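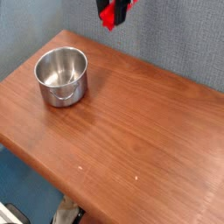
Huiling Yuan wants the chapel's side exit checked before every visitation, and fine, it's on my list now.
Side exit: opens, sign lit.
Chairs: 200 out, 17 wobbly -- I tagged those and pulled them!
Aisle runner: one curled corner by the lectern.

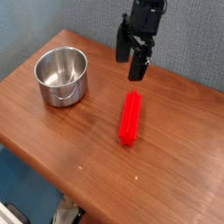
I taped it down, but it needs replacing before the next service (I've asked Kistitz for a price).
Extinguisher: last tag says December, so we're good.

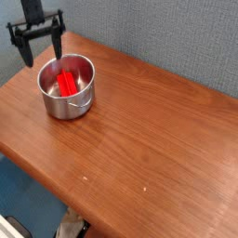 Steel pot with red piece inside, on tabletop
Casket lift: brakes hold.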